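Zuletzt aktualisiert: Oktober
Suche Suchbegriff eingeben

Sprechernotizen: Können Maschinen schon Haus- und Werkstattarbeit?
Vortrag Custdale, Block 2, Beginn 14:30 Uhr

Folie 1, Einstieg
Frage an den Saal: Wer würde heute einen Roboter unbeaufsichtigt die Werkbank aufräumen lassen? Handzeichen abwarten, nicht kommentieren. Dann die Kurzantwort: einzelne Handgriffe ja, ganze Arbeiten nein. Der Rest des Vortrags begründet das.

Folie 2, Begriffe
Handgriff = eine abgeschlossene Bewegung mit prüfbarem Ergebnis (Schublade zu, Schraubendreher im Halter). Arbeit = Folge von Handgriffen mit offenem Anfangszustand. »Küche aufräumen« ist eine Arbeit. »Tasse vom Tisch in die Spüle« ist ein Handgriff, sofern die Tasse frei steht. Diese Trennung konsequent durchhalten, sonst läuft die Diskussion am Ende wieder auseinander wie in Irkdale.

Folie 3, Versuchsaufbau Demau
Projekt Demau, Auswertung in der Simulation und am realen Aufbau. 2.000 simulierte Durchläufe, 202 reale. Elf Handgriffe, fünf aus dem Haushalt, sechs aus der Werkstatt. Ein Durchlauf zählt nur als gelungen, wenn der Endzustand ohne Eingriff erreicht wird und fünf Sekunden stabil bleibt. Teilerfolge werden nicht gewertet. Von den 202 realen Durchläufen sind 108 gelungen. Zahl stehen lassen, Pause.

Folie 4, Wo es scheitert
Drei Fehlerklassen nennen, Reihenfolge nach Häufigkeit:
- Kontakt: Finger treffen die Kante des Teils, das Teil kippt oder rutscht.
- Wahrnehmung: Pose falsch geschätzt, vor allem bei glänzenden und durchsichtigen Oberflächen.
- Ablauf: Handgriff gelungen, Folgezustand für den nächsten Schritt ungeeignet.
Die dritte Klasse wird gern unterschätzt. Ein Lappen liegt nach dem Ablegen anders als geplant, und der nächste Griff ist nicht mehr vorgesehen. Textilien generell: derzeit nur mit engen Randbedingungen.

Folie 5, Haushalt gegen Werkstatt
In der Werkstatt sind Teile bekannt, Plätze fest, Toleranzen dokumentiert. Im Haushalt gilt nichts davon. Dafür sind die zulässigen Ablagefehler im Haushalt größer: Ein Teller darf zwei Zentimeter daneben stehen, ein Fräser in der Aufnahme nicht. Beides gegeneinander abwägen, kein pauschales Urteil.

Folie 6, Simulation
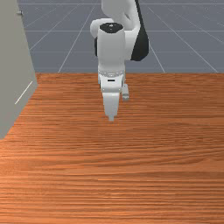

Der Vorteil der Simulation liegt in der Wiederholbarkeit. Startpose, Reibwert und Masse lassen sich einzeln verändern, ein Fehlgriff kostet nur Rechenzeit. Die Grenze liegt beim Kontaktmodell: Verformung, Staub und Öl auf der Fläche sowie Spiel im Greifer sind in Demau nicht abgebildet. Quoten aus der Simulation deshalb nie ohne reale Vergleichswerte zeigen.
Falls gefragt wird: Die Umgebung Jugah wurde nur für die Bewegungsplanung verwendet, die Kontaktrechnung läuft getrennt.

Folie 7, Einschätzung
Heute einsetzbar: Umsetzen starrer Teile bekannter Form, Sortieren in feste Fächer, Maschinenbestückung mit Vorrichtung. Mit Aufsicht: Spülmaschine ausräumen, Werkzeug zurücklegen. Offen: Wäsche, Kabel, Reinigung um Hindernisse herum. Keine Jahreszahlen nennen.

Folie 8, Fragen
Zehn Minuten. Kosten pro Handgriff liegen nicht vor, auf die Auswertung des zweiten Aufbaus in Irkdale verweisen. Bei Fragen zur Sicherheit zuerst klären, ob mit oder ohne Schutzzaun gemeint ist.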